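Microfiber Cloth Care: Frequently Asked Questions

Trevside Textile Supply – Customer Support

The answers on this page apply to all woven and knitted microfiber cloths sold under the Trevside name, including the Drosley general-purpose cloth and the Morin glass cloth. Disposable wipes and mop pads are covered on separate pages. Where a care label differs from this page, follow the label.

General

What is microfiber made of?

Our cloths are a blend of polyester and polyamide. The polyester gives the cloth its strength. The polyamide takes up most of the water and oil. During finishing, each filament is split lengthwise into wedge-shaped strands, and the gaps between those strands hold dirt until the cloth is washed.

What is the difference between the Drosley and Morin cloths?

The Drosley has a looped pile on both sides and is meant for counters, shelves, bathroom fixtures and appliance exteriors. The Morin has a flat, tight weave with no pile. It holds less water and leaves less lint, so it is the better choice for windows, mirrors and polished metal. It is a poor choice for spills.

Do I need a cleaning product with the cloth?

For dust, fingerprints and light grease, water is enough. For soap scum, limescale and baked-on residue, use a product suited to the surface and let it sit for the time given on its label before wiping. The cloth does not disinfect. If a surface has to be disinfected, clean it first, then apply the disinfectant separately.

Can I use the cloth dry?

Yes. Dry use is suited to dusting. The split fibers build up a small static charge that attracts fine particles. Do not use a dry cloth on a surface with visible grit; rinse or brush the grit away first. The cloth will hold grit and drag it across the finish.

Washing

Should new cloths be washed before use?

Yes. A new cloth carries loose fiber from cutting and may release surplus dye in the first wash. Wash new cloths once, on their own, at 27 °C. Dark colors may need a second wash.

What temperature should I use after that?

Wash lightly soiled cloths in warm water and greasy cloths in hot water, up to the limit on the care label. Repeated washing above that limit makes the split fibers curl and stiffen. The effect is gradual and cannot be reversed.

Which detergent should I use?

A plain liquid detergent with no softener, bleach or added fragrance beads. Powders are acceptable if they dissolve completely at the chosen temperature. Undissolved powder lodges in the pile and can leave streaks on glass. Use half the amount recommended for a normal load. Too much detergent is the most common cause of streaking reported to our support desk.

Why is fabric softener not allowed?

Softener coats the fibers and closes the gaps between them. A coated cloth pushes water across the surface and leaves a film. Dryer sheets have the same effect. If a cloth has been treated with softener by mistake, see the question on restoring absorbency below.

Can I wash microfiber with cotton?

No. Cotton sheds lint, and microfiber holds it. Wash microfiber with other microfiber or with smooth synthetic items. If you share a machine with cotton loads, clean the lint filter first and run a short rinse with the drum empty.

Can I use bleach?

Chlorine bleach weakens polyamide and should not be used on any Trevside cloth. Oxygen-based bleach is acceptable on white cloths for occasional stain removal. It may fade colored cloths unevenly.

How do I wash cloths by hand?

Fill a basin with warm water, add a small amount of detergent and leave the cloths to soak. Work each one between the hands, then rinse until the water runs clear. Squeeze the water out. Avoid twisting the Morin cloth, which can distort the weave along the edges.

Drying and storage

Can the cloths go in a dryer?

Yes, on low heat or air only. High heat can fuse the fiber tips, and the cloth will then feel rough and may mark soft plastics. Both types dry quickly on a line, and line drying is the preferred method. Do not iron.

How should used cloths be held between washes?

Keep them in an open or perforated container that lets air reach the cloth. A damp cloth left in a closed bag or a solid bucket will develop an odor, and the odor can survive a normal wash. If the cloths are to wait more than a day, hang them to dry before they go into the container. 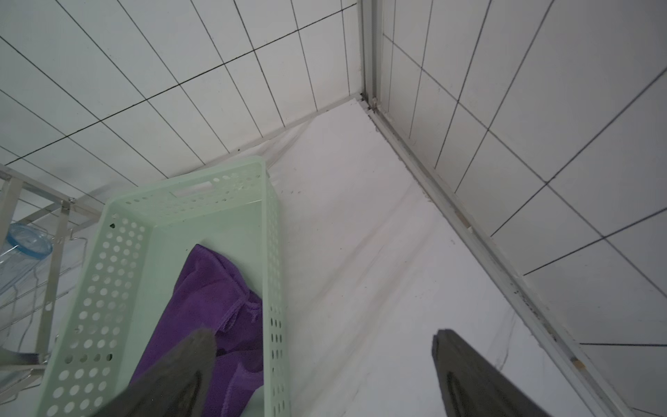 Clean cloths are less demanding. Any dry, dust-free drawer or shelf will do, provided they are kept away from steel wool, wood shavings and other materials that shed. Fold or roll them as you prefer. A cloth that has picked up debris in storage should be shaken out and washed before it is used on glass or paint.

Can clean and used cloths be kept in the same place?

We advise against it. Fine dust transfers easily from one cloth to another, and it is difficult to tell by eye whether a lightly used cloth is clean.

Is color coding necessary?

It is optional in a home and strongly advised in a workplace. The usual method assigns one color to each type of area, so that a cloth used in a restroom is never used in a kitchen. We do not prescribe a scheme. Choose one, post it where the cloths are stored, and keep to it when reordering.

Performance problems

My cloth leaves streaks. What is wrong?

Check the following in order. The cloth may be too wet; wring it until it no longer drips. It may contain detergent residue; rinse it in clear water and try again. The surface may carry wax or old cleaner that is being dissolved and spread; wipe it twice, with a fresh side each time. If streaks remain after all three checks, switch to the Morin cloth for the final pass.

How do I restore absorbency?

Soak the cloth overnight in warm water with a little plain dish liquid. Rinse it thoroughly, then run a full wash with no detergent. Heavy softener buildup may need a second treatment. A cloth that still repels water after two treatments should be moved to dry dusting.

How do I remove an odor?

Soak the cloth in one part white vinegar to four parts water for an hour, rinse, and wash as usual. Do not combine vinegar with bleach or with any product that contains bleach – the mixture releases a toxic gas. Dry the cloth completely before storing it.

The hem is fraying. Is this a defect?

It depends on age and use. Overlocked hems wear before the body of the cloth does, especially where cloths are washed with zippers or hook-and-loop fasteners. Some fraying on an older cloth is normal wear. Trim loose threads with scissors and do not pull them. If the hem opens within the first few washes, contact us for a replacement.

Will microfiber scratch my surfaces?

A clean cloth in good condition will not scratch glass, glazed tile, stainless steel or cured paint. Take care with coated lenses, high-gloss acrylic and uncured finishes, and test a hidden area first. Cut off the sewn-in label before using a cloth on any soft or glossy surface. The label is harder than the pile.

When should a cloth be replaced?

Replace it when it feels stiff after a correct wash, when it no longer picks up water, or when the pile is visibly flattened over most of the surface. Retired cloths remain useful for shoes, bicycles, garden tools and similar work.

Environment

Do microfiber cloths shed plastic?

Yes. All synthetic textiles release some fiber in the wash. Shedding is highest in the first few washes. Full loads, shorter cycles and cooler water all reduce it, and an external filter on the washer drain will catch part of the remainder. The Naltitz wash bag, sold separately, encloses the cloths and retains part of the loose fiber. Empty the bag into the trash and do not rinse it in a sink.

Can worn cloths be recycled?

Most household programs do not accept blended textiles. Ask your local program before placing cloths in a collection bin.

Orders and support

How are the cloths packed?

The Drosley is sold in retail packs and in cartons of 112. The Morin is sold in retail packs only. Colors cannot be mixed within a carton.

How do I report a defect?

Send a message through the support form with the lot number from the sewn-in label and a short account of how the cloth has been washed. If the label has been removed, include the order number. Claims for lot 301 of the Drosley cloth, which was cut undersize, do not need a washing history.

Who maintains this page?

Huguette Gagnon, product care. Corrections can be sent through the same form, marked for her attention. The sections on washing and detergent were last revised in February.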